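What a Laundry Owner Knows About Blankets

Posted 12/9/23

The owner of Trollero Wash and Fold asked me to leave her name out of this. Most people in Dronton know who she is anyway, and the ones who don't can walk in and ask. She has run the shop on Riedl Street for 27 years. Before that she worked in the basement of a hotel in Kodon, feeding sheets into an ironer as long as a truck.

I went to see her in the slow part of the afternoon. She folded the whole time we talked and did not seem to look at what she was folding.

I had come to ask about winter bedding. Every year when it gets cold, people pull out the heavy blankets, find that they smell like the closet, and bring them to her all in the same week.

"The smell isn't the closet," she said. "People blame the closet. The blanket went in with a little dampness in the middle, back in spring, and it sat there. The outside was dry. They felt the outside and said good enough."

She said a thick blanket can feel finished when the center still needs another full cycle. Her test is to fold it in quarters, press it flat with both hands, and wait a minute. Then she puts her cheek on it. If it feels cool, it goes back in.

"Your hands are no good for that after a day of handling warm laundry," she said. "The cheek still works."

She doesn't sell anything for the smell and doesn't believe in the sprays. A blanket that smells stale gets washed again with less soap than the first time, rinsed twice, and dried slowly. If it still smells, she washes it once more with a cup of white vinegar and no soap at all. Very few come back after that. 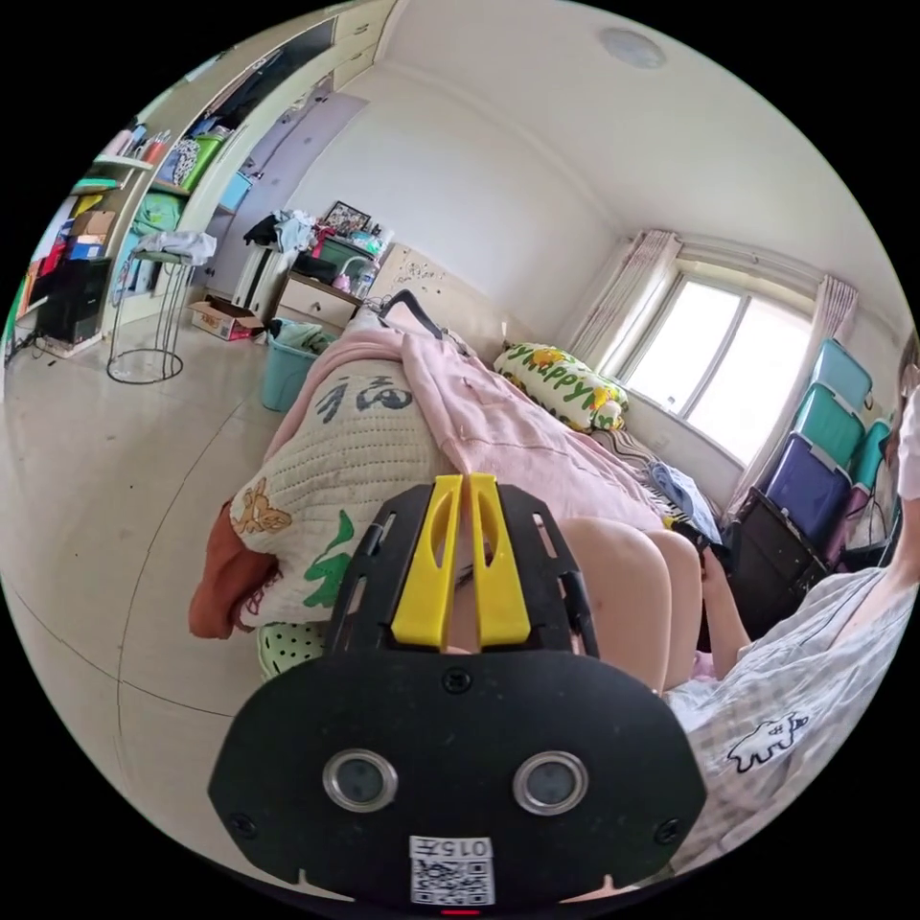
How often to wash what

I asked how often a blanket needs washing, and she wanted to know which blanket I meant.

The layer that touches skin should go in with the sheets, she said, every week or every other week. A blanket on top of a sheet can go a month. The top layer, which mostly gets sat on, depends on the house. If there is a dog on it, wash it when you wash the dog. If it's only you and a book, a couple of times in the season is plenty.

"People wash the wrong one," she said. "They wash the one on top because they can see it. The one underneath is doing all the work."

Quilted blankets worry her more than plain ones. The stitching is what goes. Once a line of thread breaks, the filling moves, and after a few washes you have a lump at one end and nothing at the other. She runs a finger along the stitching before anything quilted goes in the machine. A break as short as a fingernail gets a few stitches by hand first. She keeps a needle pushed into the edge of the corkboard over the counter for this, and she charges nothing for it.

Fleece and the other soft synthetic kinds are easier, but they do not like heat. She showed me a throw a customer had ruined in a home dryer. The pile had gone stiff and shiny along one side, like a brush someone had left paint in.

"That can't be fixed," she said. "It's melted. Not a lot, but it's melted. Low heat, and take it out when you think it needs ten more minutes. Hang it over a door for the rest."

The size of the machine

Her strongest opinion is about how full people load their washers. She has 4 large front-loaders along the back wall, and the rule is posted over them in her handwriting: if you can't put your arm in over the top of the load, take something out.

A big blanket in a small home washer doesn't turn over. It spins as one lump, the soap stays in the folds, and the machine walks across the floor. She said the repairman in town once told her he made most of his July money from people washing all their winter things at once before storing them.

"They wait until it's hot out," she said. "Then they do six blankets in one day in a machine made for shirts."

Her price for a single blanket has hardly changed. She told me what it was and then asked me not to print it, as she is thinking of raising it after the holidays. The last time she raised it, people complained for a week and kept coming.

I asked her about soap. She pours less than anyone I have ever watched. For a full-size blanket she used what looked to me like a couple of spoonfuls. The cap on the bottle is far too big, in her view, and the lines inside it are hard to read on purpose. Fabric softener she won't use on anything meant to keep you warm or dry you off. It coats the fibers and makes them feel nice in the store and flat at home.

What to do with sweatshirts

While we were talking she emptied a dryer that held nothing but sweatshirts, and that got her started on those.
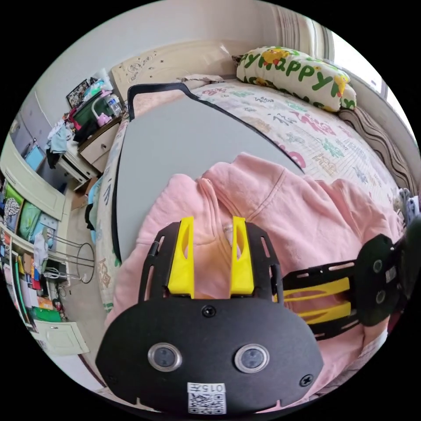 She turns them all inside out. She zips the ones with zippers and ties the drawstrings in a loose bow so they don't get pulled out through the hem. A drawstring that does come out can be put back with a safety pin, but it takes patience, and she has told more than one teenager to sit down at the folding table and do it themselves.

The part that stays wet is the hood. It's two layers of fabric, and it tends to ball up behind the neck. She dries sweatshirts until the body is done, takes them out, opens the hood up with her hand, and lays the shirt on a flat surface overnight. On a hanger the shoulders get points.

"Cuffs are the other thing," she said. "Everybody pulls the sleeves down over their hands in winter, so the cuffs are the dirtiest part of the whole shirt. Rub a little dish soap in before you wash it. Plain dish soap. Leave it ten minutes."

For printed fabric of any kind, sheets included, she washes cold and inside out where there is an inside. Colors on a printed sheet fade in the places where it rubs against itself. Hot water speeds that up, and so does drying sheets together with towels or jeans. She would like people to stop doing that.

Putting things away

Her own house, she said, is not especially neat. She keeps all her blankets out, all year, on a shelf in the hallway with nothing in front of them. She doesn't use plastic bags, and she thinks the kind you suck flat with a vacuum are bad for anything with filling in it. A cotton pillowcase is what she recommends. A blanket fits in it if you fold it in thirds and roll it, and air can get through.

She once kept a tally of items left behind and never picked up. It ran to 339 before she quit writing them down. Most were blankets. After a year she gives them to the animal shelter on the county road, which takes them in any condition and sends her a card at the holidays.

"I call people," she said. "I call and call. They say oh, I'll be right in. I think they bought another one."

I asked if there was any job she turned down. She won't do leather or anything with feathers coming out of it, and she won't do wedding dresses. She did one early on, and it came out fine, but she didn't sleep the night before she handed it over.

We came back to the question of heat at the end, since it is what customers argue with her over. Plenty of them are sure bedding has to be washed hot to be clean. She thinks warm is enough for most households most of the time, with hot saved for when somebody has been sick.

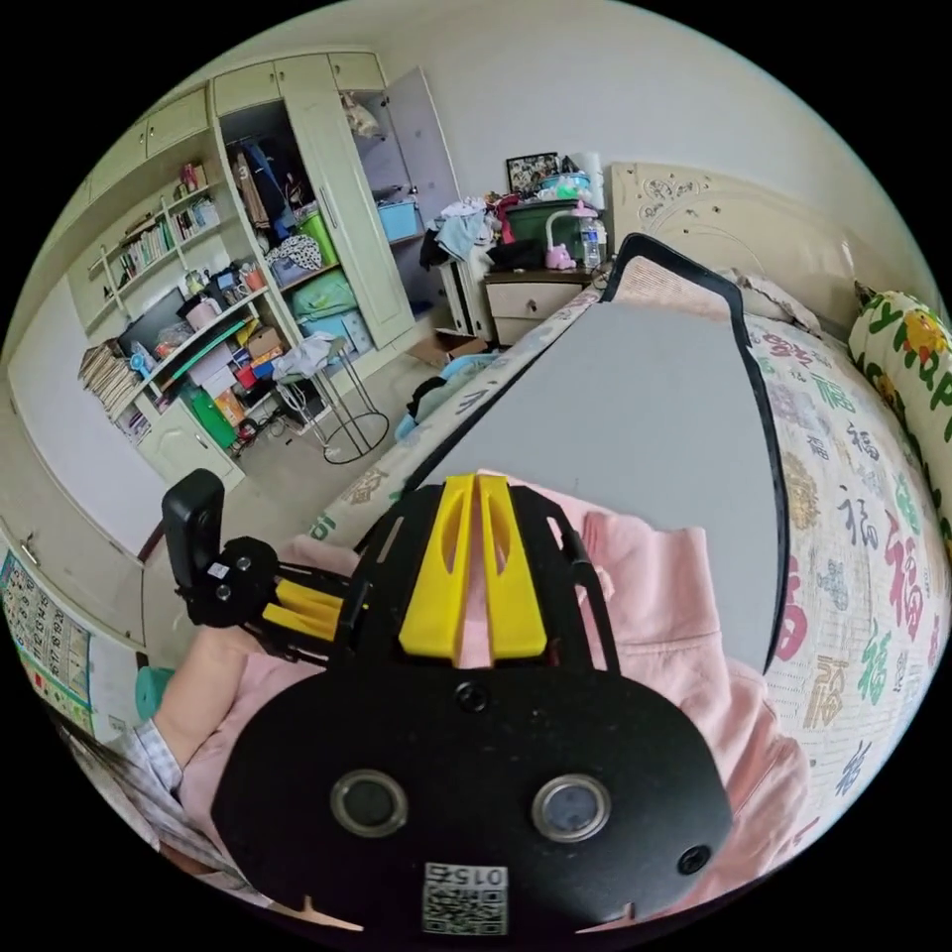
A customer waiting by the dryers put in at this point that her mother had boiled every sheet in the house on the stove and that they had lasted for decades, so maybe hot water was getting a bad name. The owner thought it over and allowed that those were probably heavy white cotton.

"They were," the customer said. "You could have made a sail out of them."

"Then boil them," the owner said. "I would too. But don't do it to the stuff they sell now."

They went on for a while after that about where to find heavy cotton sheets, and neither of them had a good answer. The customer had heard there was a store in Kodon that still carried them. The owner said it had closed.

Before I left I asked her to look at the blanket I had brought along, an old wool one with a stale smell I had been blaming on my closet. She folded it in quarters, pressed it, and put her cheek on it. She told me to pick it up Tuesday.

Trollero Wash and Fold is on Riedl Street in Dronton, next to the shoe repair. The last wash has to be started by 6 in the evening.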